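Kororeo Toy and Puzzle Library
Frequently Asked Questions
Last updated November 20, 2022

Joining

Who can join?
Any household in Groltness or the towns on the Ulloa bus line. You don't need to have children. Grandparents, home daycares and people who just like jigsaw puzzles are all members. Schools and clinics need a group membership, so please write to us first.

What does it cost?
A household membership is $16 for 12 months, starting the day you sign up. Group memberships are priced by the size of the group. There is no charge per item.

What do I need to bring?
A photo ID and something with your current address on it. A utility bill or a lease is fine. A letter on your phone is also fine as long as we can read the address.

Can I share my membership with my sister or a neighbor?
You can add one other adult to your account, and that person can live at a different address. Both of you are responsible for whatever is out on the account.

My membership ran out in July. Do I have to start over?
No. We keep your account and borrowing history for two years. Pay the fee and you can borrow the same day. If you still have something out from before it ran out, bring it when you come to renew.

Borrowing

How many things can I take home?
Up to six at a time per household. A boxed puzzle counts as one item and so does a bag of building blocks. The ride-on cars and the play kitchen count as two each because of the space they take up in our storage.

How long can I keep them?
Three weeks. You can renew once, by phone or email, unless somebody else has put a hold on the item. Train sets and marble runs can't be renewed in December.

Is there a catalog?
Yes. We have just over 2,000 items and most of them are listed online with the age range and the piece count. The listing is refreshed at night, so something borrowed this morning may still show as in. If you are making a long trip for one item, call first and we will put it behind the desk.

How do holds work?
You can have two holds at once. We call or text when the item comes in, and we keep it for five days. After that it goes to the next person.

Do you deliver?
No. We did a trial with Flisar, the parcel shop on the corner, and too many boxes came back open. You can still drop returns off there during their hours — tape the lid shut and write your member number on the tape.

What should I pick for a two-year-old?
Ask at the desk. Albane Boyer put together the shelf for under-threes and she knows it better than the catalog does. In general, look for the green dot. It means we have checked the item against a small-parts gauge and nothing in it fits inside.

Pieces, cleaning and repairs

Do you really check every piece?
Yes, every time an item comes back. The piece list is on the inside of the lid or on the bag tag. Please check it yourself when you get home as well. If something is missing, tell us within two days and it will not be charged to you.

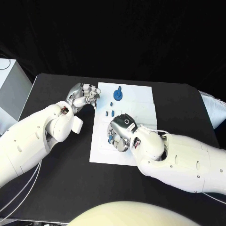

What happens if we lose a piece?
A lost piece costs less than most people expect, and often nothing. We keep a drawer of spares from retired sets and will look there first. If we have no match, it depends on whether the item can still be used without the piece. A block set that is short one block goes back on the shelf with a new tag. A board set usually can't, so please keep small upright pegs and loose gear shapes together with their board. A toothed disc with a knob on top, like the blue one on the white board, is easy to spot on a dark table and much harder to spot in a toy box at home. A short peg is worse, and it is what people call us about most. Give us a week or two after you report it. Pieces turn up in couches and coat pockets, and we would sooner wait than send you a bill.

And if we break something?
Bring it back with all the parts, including the broken ones, and don't try to glue it. Most household glues leave a residue that we then have to sand off before the proper glue will hold. Normal wear is never charged. If an item can't be repaired, we ask for half of what it would cost to replace.

Who does the repairs?
Åsmund Blomqvist does most of them, in the back room. He works on wooden toys, puzzle boards and simple mechanisms. He does not repair electronics. Toys with a circuit board are taken off the shelf when they stop working. He also does not take private repair jobs, so please don't leave your own toys at the desk with a note.

Do I have to clean things before I return them?
Wipe them down with a damp cloth and let them dry before you close the box. Do not soak wooden items and do not put anything in the dishwasher, even if the original package says you can. Fabric toys come with a care tag. If the tag has fallen off, return the item as it is and mention it.

Someone in our house was sick. Should we return the toys?
Keep them until everybody is well and call us to extend. There is no late fee in that case. If the toy has been in the mouth of a sick child, tell the desk when you hand it in and it will go in the separate bin for washing.

We have a dog that chews. Is that a problem?
It is not a reason to refuse membership. Tooth marks on wood can sometimes be sanded out. On plastic they can't, and the item has to be retired because of the sharp edges.

Late returns

Is there a late fee?
Fifty cents per item per week, up to the cost of the item. You get a reminder two days before the due date if we have your email address. You can't take out anything new while something is more than three weeks late.

I'm out of town and can't return on time.
Call or write before the due date and we will usually extend it. If there is a hold on the item we may ask whether a neighbor can bring it in.

Donations

Do you take used toys?
Yes, if they are complete, clean and in working order. Bring them during open hours and don't leave bags at the door, where they get rained on. We can't take stuffed animals, anything with button batteries, car seats, or puzzles with pieces missing. Incomplete building sets are welcome for the spares drawer.

Will you tell me what happened to my donation?
If you leave your email address, yes. Some donations go on the shelf, some go into the spares drawer, and the rest are sold at the table near the entrance for a dollar or two.

Can I get a receipt?
Ask at the desk when you hand the items over. We list what you gave but we don't put a value on it.

Visiting

Can children play while I choose?
Yes, on the rug area and at the low tables. Toys on the shelves should stay on the shelves until they are checked out. Please stay in the room with your child.

Is the building accessible?
There is a ramp on the parking lot side. The restroom is on the same floor and has a changing table. The puzzle shelves in the back aisle are tall, so ask if you want something from the top.

Where do I park?
In the lot behind the building. The two spaces next to the ramp are for people with permits and for loading the large items — please move your car once you are loaded.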